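Robots at work: what happens in a packing hall
Wollance Young Readers -- Machines and Jobs
December 18, 2019

Automation means giving a machine a job that a person used to do by hand. Some machines do one small part of a job. Others do nearly all of it, and people check the result.

Vendness is a firm that packs spare parts for bicycles. Until September, every part was lifted from a tray and put into a box by hand. One packer could fill 60 boxes in an hour. The firm then bought a robot arm called Sollum. It has a gripper at the end, which works like a finger and thumb.

A robot arm does not know how to pick up a bolt or a brake pad. It has to be given examples. People at Vendness now spend part of the day holding grippers in their own hands and moving them the way the arm should move. A computer stores each movement. One simple task, such as lifting a brake pad, needed 200 examples before the arm could do it well enough.

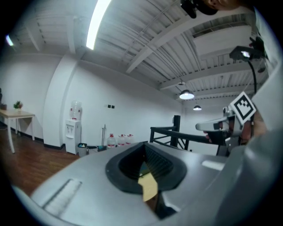

Why can't the robot just be told what to do?
Written instructions leave out too much. A person picking up a bolt changes the angle of the wrist and the strength of the grip without thinking. Recorded movements contain those small changes, so the computer can copy them.

What changed for the packers? The same number of people work there, but their days are different. Lifting takes up less of the shift. Checking takes up more. When the arm drops a part, it stops and a light comes on, and a packer clears the tray and presses a button to start it again. In the first week this happened 502 times. It now happens 40 times in a week.

Some packers like the new work. Others found the old job quieter, and two of them asked to move to the loading bay.

Words to know
Gripper -- the part of a robot that holds things.
Shift -- the hours a person works in one day.
Tray -- a flat, open container for parts.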